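Waltelari Updates Entryway Storage Guidance for Small Rental Units

Free planning sheet covers hallway clearances, hanging loads and drying time for outerwear

MESIK, 29/10/2019 - Waltelari, a supplier of interior fittings to apartment owners and property managers, today released a revised edition of its entryway storage guidance. The document applies to rental units with no built-in closet within reach of the front door. It replaces the first edition and is available at no charge to building owners, managers and tenants.

The revision follows a survey of 400 apartments in Mesik and the neighboring district of Satti. Surveyors recorded the width of the entry passage, the wall type, the direction of door swing and the place where residents kept coats in daily use. A total of 976 separate storage points were logged, including wall hooks, door-mounted rails, chair backs and freestanding racks.

The narrowest passages were found in older masonry buildings, where lease terms often prohibit drilling. In these units the guidance recommends floor-supported storage and sets a minimum clear walking width of 36 inches between the storage item and the opposite wall. The width is measured with coats in place, at the widest point of the load.

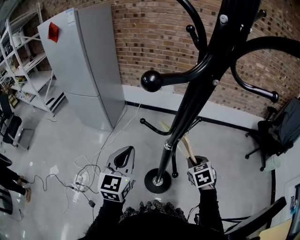
"The first edition measured everything empty," said Asif Soomro, technical editor of the guidance. "A winter coat on an outer arm takes up a lot of hallway. Managers were following our numbers and still getting complaints about blocked doors, so the method had to change."

The load section has been rewritten. Stability is now assessed with all garments on one side, the condition found most often in the survey. Heavy items should be placed on the arms closest to the pole, and bags with long straps should be kept on the lower arms. Where a rack has a jointed pole, the joint should be checked by hand at each change of tenant and tightened if any movement is felt. Racks that rock on an uneven floor should be moved or leveled with a thin pad under the base.

A new section deals with wet outerwear. Bastance, a building maintenance firm, carried out drying checks for the guidance in unheated entryways. Coats spaced apart on separate arms dried sooner than coats layered on one arm. Where relative humidity in the entryway stays above 85 percent, the guidance advises moving wet garments to a ventilated bathroom and returning them once dry.
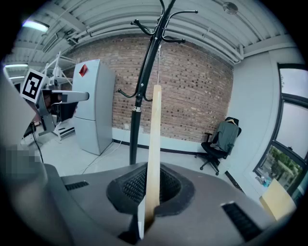 Garment support is also covered for the first time. The first edition assumed that coats would be hung by the collar loop, and gave no advice on loops that had torn or were missing. The revised edition permits hangers on freestanding racks, with limits. A wooden hanger with a metal hook can be used on a branching rack with curved hooks, but it holds the garment farther from the pole and adds to the width of the load. Clearance should be measured again after hangers are added. Hangers are not advised on door-mounted rails.

"Most of these changes cost the owner nothing," said Kamran Chaudhry, head of property services at Waltelari. "They concern where the rack stands and how it is loaded. We would like managers to go through the sheet at move-in, along with the meter readings."

The guidance does not cover children's rooms, shared stairwells or any storage placed on a fire exit route. Local fire rules take priority over all clearances given in the document.

Printed copies will be sent to participating buildings in Mesik and Satti before the end of October. Managers who hold the first edition should discard the clearance table on the back page, as the figures were taken by a different method and cannot be compared with the new ones.

About Waltelari

Waltelari supplies hallway, laundry and storage fittings for rental housing. Requests for the guidance and for the survey tables may be sent to the property services desk in Mesik.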